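The Long Wait for a Left Back

12 February 2023

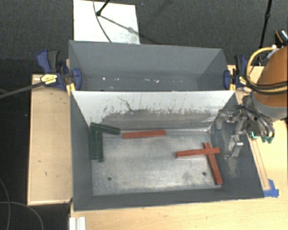
Skasbridge Town have not had a proper left back since May, and by now it has become a kind of local weather. People ask after it in the bakery. The club's answer, whenever one is offered, is that the situation is being monitored.

In the meantime the job has gone to a winger who dislikes tackling, a center half who dislikes running and, for 80 minutes at Primbridge, a goalkeeper's understudy in a borrowed shirt. Primbridge won by 2 goals, both from the obvious side of the field. Their fans sang about it, quite tunefully.

Supporters have their theories. The boardroom at Ornano Park is said to be saving up for a striker, as it was last year and the year before that. The manager, asked after the Primbridge match if he was happy with his squad, said he was happy with his breakfast and left.

I went along to the last home game with 200 others, most of them in hats. The right side of the pitch was worn down to mud. The left was lovely, except for the stretch where visiting teams like to run, and I watched a man behind me point to it with his pie like a surveyor.

Skasbridge drew, thanks to a penalty and a great deal of fog. On the supporters' bus home, a 135-mile round trip for those of us who moved away and should know better, the talk was of a trialist seen at training on a bicycle. He is said to be left-footed. He may also have been delivering something.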